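Notebook, white table, April 5, 2025

Props and small stuff day. I keep promising to write these up the same afternoon and then doing it a week later from scraps of paper, so this one is getting typed with my coffee still next to me. Esther asked for a proper record of what lives on the white table, mostly for whoever takes over the shelf while she's away, and also because the list from March is hopeless. It still has "misc green" on it as a line item. Misc green what, Shabani?

Started with the basket. I'm a big fan of the green basket. It's bright enough that you find it right away, the holes mean crumbs fall through when you pick it up (onto the table, sure, but out of the basket), and it holds the small things that otherwise wander off. We had a deeper one from Sanside before and everything sank to the bottom of it and stayed there.

The weights are the other thing I wanted to get down. They're the little cylinders with a metal ring on top, and we've been calling them by color, which works fine until two people disagree about what beige is. I say the middle one is beige. Esther calls it "sand." Going with beige in this notebook and she can fight me.
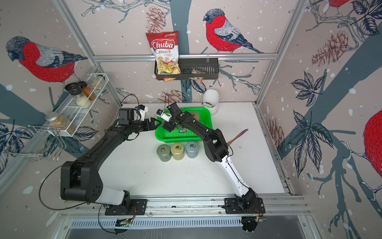
Weights in front of the basket: gray-green, beige, pale blue. Cassava chips on the wire shelf.

The chips are staying on the shelf, by the way. I know there's a rule about food, but a bag of chips is a good prop, it's light and it crinkles and it has a nice big print on it. Please don't eat them. If you do eat them, buy the same kind, Chuba, the red and white bag, and not whatever is nearest the register.

Spatula: the one with the reddish-pink blade and the wooden handle. Keep it. I looked at a replacement in the Flimeo catalog and it was all one piece, and I'd miss having wood on the table, so no order placed.

Now the crumbs. The tabletop is speckled with dark bits again and I went back and forth on whether it's crumbs or wear. Mostly crumbs, I think, plus scuffs that won't be going anywhere. My plan is a dry brush first and then a damp cloth, in that order, as wiping first only smears things into the corners. Shabani wants to try the Ursu spray on the scuffs. Fine by me, but try a spot near the back before you do the whole top, please!

Clear cup next. It's the plastic one with the facets on the lower half, and it spends its life on the left side of the table next to the basket. 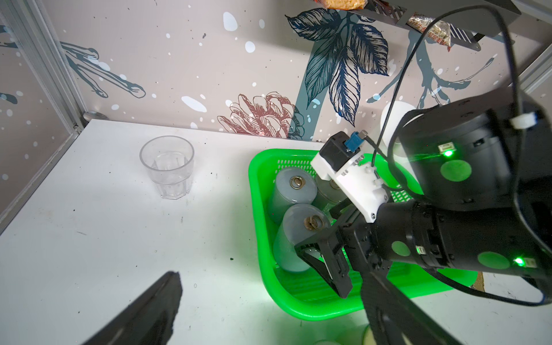 I'd like a second one as a spare, same shape if we can get it, because the smooth-sided kind feels completely different in the hand and then everyone's notes stop matching. Vavenport sells them in packs of 200, which seems like a lot of cups for a person who wants one. Esther says she'll ask around upstairs first. (Esther, this is your reminder.)

While I was at it I went through the old supply sheet to see if any of this had ever been written down properly. The sheet has 1,429 rows. It covers the whole floor and it's sorted by who typed it in, so I gave up at row 66 and made my own page. New page has the name we really use for each thing, where it goes, and a blank column for complaints. I've already used the complaints column twice.

Utensils took longer than I thought they would. The white holder with the slanted top goes at the back of the table, on its round drip tray, and please leave the tray under it even though it looks like something you could borrow for your mug. The cream-handled one with the metal end cap lives in the holder. The rainbow table knife is my favorite thing we own and I won't hear otherwise. It goes pink and violet up at the tip and then gold and green down the handle, and I'd happily have a whole drawer of them at home.

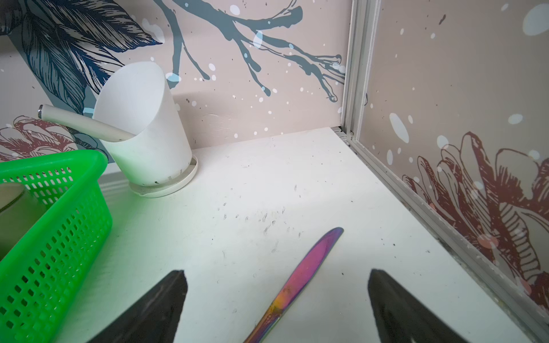

Still to do

Brush and wipe the top, then the Ursu test spot (Shabani).

Ask upstairs about the cup (Esther).

Settle beige versus sand. I'm writing "beige" on the label in pen, so good luck.

Cross out "misc green" on the March list and put "basket, green" so the two pages agree.

Find out if the holder has a matching piece in the Sanside box. I have a feeling there was a lid or an insert or something, and I may well be thinking of a different holder.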